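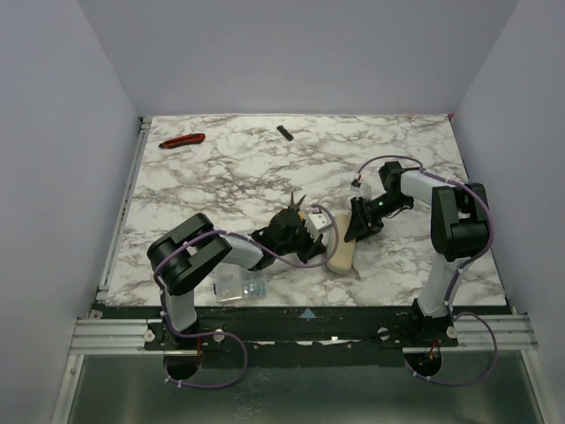 About Jakell

Jakell is a shared workshop behind the old Tanabe print shop on Hallside, and the reason the lights are on at 3 a.m. is usually a pair of robot arms. We build them, wire them, take them apart again, and argue over whose turn it is to buy zip ties.

Chiyo Ikeda started the place with a secondhand drill press and a lease she had mostly read. Nanami Sekiguchi came in to fix a bicycle and stayed to rewrite the motor code. The bicycle is still on the wall. There are now 10 regular members, with day jobs ranging from dental hygiene to county roads, and we share one good set of hex keys.

The main project is Zestora, a two-armed bench robot meant to be built at home by a reasonably patient person. Both arms are black and white, and both have purple cables, a color chosen by whoever placed the order and defended at length ever since. The cables run along the outside, tied down as they go, with a generous loop at the base. An earlier version hid them inside the arms. It looked wonderful and took an entire evening to repair.

The marble pattern on the tabletop gives the operation a touch of hotel lobby. Members are asked not to set coffee on it.

At last count the parts list ran to 274 lines, and the build notes to 127 pages, a good many of them written by Nanami in a bad mood. Those are the useful ones. Copies are at the front desk, which is also the soldering bench.

New members get a key after three visits and a short talk from Chiyo about the band saw. You don't need to know anything about robots. You do need to label your box, sweep under your own stool and put the utility knife back in the drawer. We are still working on that last one ourselves.

Open most evenings from 6. Knock hard, the compressor is loud.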